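Forty years of the hut at Hirnness, and the roof still leaks

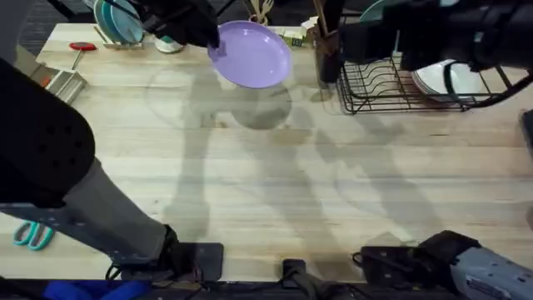

Emlyn Rowlands would like it known that the roof was his idea. The leak was not. He is sitting in the kitchen end of the Scout hut at Hirnness with his coat still on, the heating having gone off at four, and he wants to talk about the night hike before we get on to anything else.

"Everyone asks about the hut," he says. "Fair enough. But the hike's what the kids remember."

So, the hike. Out from the hut after tea, up past Ellum farm, along the ridge and down to the old quarry for soup. Explorers do the lot. Cubs get a short version and a lift back. It has been going nearly as long as the hut has, always in March, always cold. One year fog so thick they sat in a barn singing until it cleared. "Two hours of singing. I knew one song by the end of it and I hated it."

He started as a Cub himself. Not here, further up the valley, in a group that folded when the school shut. Came over on the bus. Didn't know anybody. The leader then was a Mr Edwards, strict, good with knots, terrible with maps. "He got us lost on a road," Rowlands says. "A road! With signs on it."

Did he always mean to come back as a leader? No. He went off to work, came home, somebody's mum stopped him outside the shop and asked could he cover one Thursday. He covered it. Then the next one.

Numbers are up, which he puts down mostly to the Beavers. There is a waiting list now and he doesn't like it. "You tell a six year old to wait a year and that's a sixth of thier life." What he is short of is adults. Parents will drive, parents will wash up, parents go quiet when you mention training. He doesn't blame them. Shifts are all over the place these days and the course is a long one.

Money next. The group needs a new set of tents before the summer camp and the jumble sale made £200, a good one by local standards. Another £100 came in an envelope through the door with no name on it. He has a fair idea who. Won't say.

The tents are for Plikamow. That's the link group, the Polish one, Scouts from there came over last summer and camped in the field behind the hut and now it's our turn to go. It began with letters, proper ones on paper, between two patrol leaders who'd swapped badges at a jamboree. "I thought it'd last a month. They're still writing." The Polish lot cook everything over a fire, he says, everything, and made ours look soft. There was a soup with gherkins in it. The Cubs would not touch it and then they had seconds.

What will they take as a present? Long pause. Someone has suggested a tea towel. He is against the tea towel.

On badges he gets more worked up than I expected. Too many, he reckons, and too easy some of them, though he'll sign them off all the same if the work's been done. His own favourite is the one for looking after a younger Scout on camp. "No test for that really. You just watch. You see a lad who's been a pain all year, carrying some little one's sleeping bag up the hill, not making a fuss about it."

And the roof? Patched twice. It wants doing properly and the quote was more than the whole hut cost to put up. They'll get a second quote. In the mean time a bucket.

Last thing before he has to lock up. The carol evening is on Tue 18 December, doors at 6.30, mince pies, bring a torch for the lane as the light by the gate is out again. Anyone thinking of helping with the Beavers can find him there. He'll be the one by the urn.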